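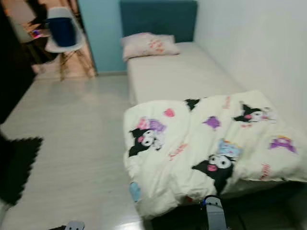

Figure 1. Bedroom station, bed-making task, with the grippers at the foot of the bed.

Progress Report to the Lenov Fund
Project: Teaching Household Tasks by Remote Control
Reporting period: second half-year, closing in March
Prepared by: Tapley Home Robotics Laboratory

1. Purpose of the report

This report sets out the work completed in the second half-year of the grant, the use made of the budget for operator time, and the changes we ask the Fund to approve for the coming period. It follows the outline agreed at the start of the award. Technical detail on model training is kept short here and will be covered in the annual report.

2. Work completed

The proposal set a target of 275 accepted demonstrations of the bed-making task by the end of March. That target has been met. A demonstration is accepted when the operator has completed the task by remote control, both arms have recorded without a gap, and a second member of staff has reviewed the recording from start to finish.

The task is divided into two stages. In the first, the operator takes hold of the duvet where it lies bunched at the foot of the bed. In the second, the duvet is drawn up toward the pillow and smoothed. Operators were asked to work at a steady pace and to avoid correcting small wrinkles, as repeated small corrections in the earlier recordings had led the trained model to hesitate over the fabric.

The bedroom station is furnished as an ordinary single room. The bed stands against a wall, so the far side cannot be reached from the floor, and the duvet must be straightened from the open side and the foot. We had not given this enough weight in the proposal. Operators needed longer to learn the reach along the wall than any other part of the task, and most of the rejected recordings failed at that point.

Printed bedding has been used alongside plain bedding. The duvet in Figure 1 carries a pattern of cartoon characters on white, and the mattress beneath it is also white. Operators reported that the print helped them judge how far the fabric had moved when they were working only from the head camera view. Whether the trained model draws the same benefit has not yet been tested. A comparison is planned for the next period.

3. Operators and training

Eleven operators completed the training course this period, all recruited through the Talent placement program. Each received 60 minutes of supervised practice on a table task before moving to the bedroom station. The practice session was originally shorter. It was extended after the first group found it hard to release fabric cleanly – a gripper that opens too slowly drags the cloth back with it.

Sessions at the controls are limited to 50 minutes, followed by a break away from the equipment. Operators asked for this limit and it has been kept throughout. It has reduced the number of recordings per day, but the share accepted on review has risen, and we consider the exchange a sound one.

4. Showing the task by hand

The proposal also provided for a smaller set of demonstrations in which a member of staff guides the arms directly. This part of the work is behind schedule. Guiding one arm by hand is simple enough. Guiding two at once over a bed requires two people, who then stand between the camera and the duvet. Several arrangements were tried, including standing at the head of the bed, and none gave a clear view for the whole of the task.

We propose to keep hand guiding for the first stage only, where the arms stay close to the foot of the bed, and to rely on remote control for the rest.

5. Second site

Preparation of the Gutley site is under way. The room has been leased and the network line installed. Furniture has been ordered, with a bed of a different height and a softer mattress. Recording was due to start before the end of this period but has been moved to the next, as the safety inspection of the room was completed later than planned. The delay does not affect the total cost of the site.

6. Budget

Spending on operator time is in line with the plan. Spending on gripper parts is above it, owing to wear on the fingertip pads, which are now replaced on a fixed schedule. The difference has been met from the travel line, and no additional funds are requested.

7. Decisions requested

The Fund is asked to approve the following:

The reduced scope for hand-guided demonstrations described in Section 4.
The revised start of recording at Gutley.
The transfer from travel to equipment described in Section 6.

The full list of rejected recordings, with the reason given for each, is available to the Fund on request.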